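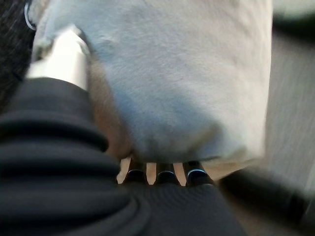
The long life of a cheap cushion

Monday, October 26, 2026

Most homes have more cushions than seats. They come free with sofas, they are given as presents, and they are bought on the way to the till for less than the price of lunch. Very few are ever repaired. When one goes flat or splits at the seam it is moved to the spare room, then to the dog, then to the bin.

Firner, a workshop above a tyre garage, has spent two winters trying to interrupt that journey. It began as an upholstery business and still re-covers dining chairs, but most of the work on its shelves is now small: cushions, bolsters, footstools, the padded lids of blanket boxes. The charge for opening, refilling and closing a cushion is fixed, whatever the size. A cushion with trimming costs extra.

The workshop's view is that people throw away covers when the trouble is the filling, and throw away filling when the trouble is the cover. A polyester filling clumps with washing and body heat. The lumps can often be teased apart by hand, but it is slow work and hard on the fingers. Feather fillings last longer but leak through any cover that is not closely woven. Foam crumbles, and once it has started there is nothing to be done except cut a new piece.

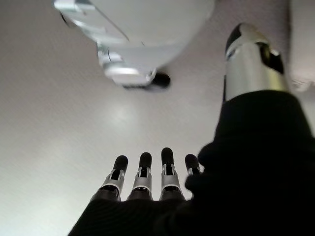
Seams are the other weak point. On a cheap cushion the seam allowance is narrow, sometimes so narrow that the cloth frays past the stitching within a year. Firner's usual answer is to turn the cover inside out and sew a second line a little further in. The cushion ends up slightly smaller and plumper. Customers tend to like this, though the menders say it makes corners harder to turn, and a stiff corner will wear through sooner than a soft one.

The thread matters more than the stitch. Cotton thread on a polyester cover gives way first, and a strong polyester thread on an old linen cover can cut through the cloth like wire. The workshop keeps both, and buys most of its supply from Győri, a haberdashery that sells by weight from open drawers. Colours are whatever happens to be in. A good many of the cushions going home from Firner are closed with thread that doesn't match, and few people ask for it to be redone.

Trimming is where the arguments start. Fringe has come back into the shops over the past few years, and it looks well on a display bed and less well after a month in use. Loose yarn catches on watch straps and zips. In the wash it twists together and then mats. Menders divide between those who would cut the whole lot off and those who think a cushion without its trimming is no longer the thing the customer brought in.

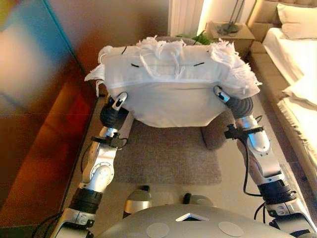

White cloth with loose threads along its upper edge, held over a grey armchair.

The second group has a method. The fringe is combed out damp with a wide-toothed comb, working from the loose ends back towards the cloth, and left flat overnight. Any strand that comes away is kept in an envelope and used to fill gaps elsewhere. Where the edge has frayed badly, the cloth is folded under and the fringe is sewn back on top of the fold, so that the stitches pass through two layers.

What can't be saved goes to Jirkari, a sorting depot on the ring road that takes household textiles by the sack. It pays nothing for them. Clean white and cream cloth is set aside for wiping rags, which are sold to printers and garages, and mixed fibres are shredded for padding. The depot handled 1,000 sacks last December, its busiest month, when people clear their spare rooms before visitors arrive. It would rather have them in spring.

Cushions are a nuisance to the depot because they have to be opened before anyone knows what is inside. A sack of 40 covers can be sorted in the time it takes to deal with 3 stuffed items. Jirkari now asks that the filling be taken out and bagged separately, and has put up a notice to that effect. Most sacks still arrive with the cushions whole.
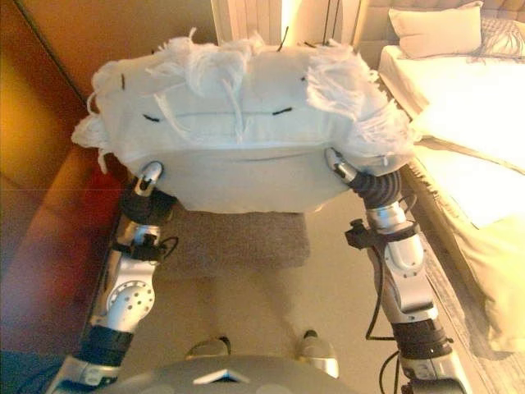
A white fabric-covered piece with yarn-like fringe and small black stitches.

Skultora, a furniture shop a few streets from the workshop, has tried a different approach. It sells its cushions with a zip on every cover and a spare length of the same cloth folded inside. The spare is large enough to patch a corner or cover a burn. The shop says the zip adds more to the cost than the cloth does, and that some buyers take the spare piece for packing and throw it out.

Those who keep it usually find a use for it. Firner has seen several turn up as patches, one as a pocket, and one sewn round a hot water bottle, brought in to have its own seam repaired.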